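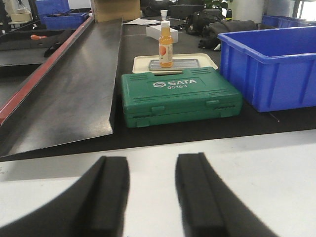 ## The Second Pair

The first pair of fingers had come from Gesov, and they were bare metal. They had dropped the green toolbox 24 times before lunch. The second pair came from Lalwood and had black foam on them, and she bolted them on herself with the short hex key, because the long one hit the wrist.

"Same list?" he asked from the keyboard.

"Same list. Toolbox, bottle, box, cup."

They were supposed to pick one by April. Wustau wanted a single part number to order, and Wustau did not want to hear about foam.

She put the toolbox back with its latches facing the arm. He zeroed the force reading and started the run. The arm came down, the fingers closed on the lid, and the pads gave a little where they met the ridges. It went up. It stayed up. Then the arm carried it over to the blue bin, lowered it, brought it back and set it down, a little crooked.

"One," he said.

"Don't count out loud."

He wrote it down instead. The controller was the old Bogale unit, and after every pick it stopped to think. In the pauses you could hear the fan. She used them to check the pads. By the fortieth pick there was a dent in the left one, in the shape of the lid. She pressed it with her thumb and waited for it to fill out again.

"It's going to wear," she said.

"Everything wears."

"The metal ones didn't."

"The metal ones didn't hold anything."

She had no answer to that. She had argued for the Gesov fingers in February, in a room full of people, with a slide.

They got through 240 picks on the toolbox, and the arm lost three. He moved on to the orange juice. It stood on the gray tray, and he had bought it that morning and meant to drink it. He set the grip force low and then lower.

"You could use water," she said.

"They'll be shipping juice."

The fingers closed on the bottle and the label wrinkled. The orange level rose slightly toward the cap. Neither of them said anything while it went up, hung there over the tray, and came down again. It rocked once on its base and stood.

She got out the order form and filled in the Lalwood number, 519, and under remarks she wrote that the pads should be sold separately. Then she crossed that out and wrote that they should come with a spare set.

"Do I run the cup?" he asked.

"Run the cup," she said, and pulled her chair closer.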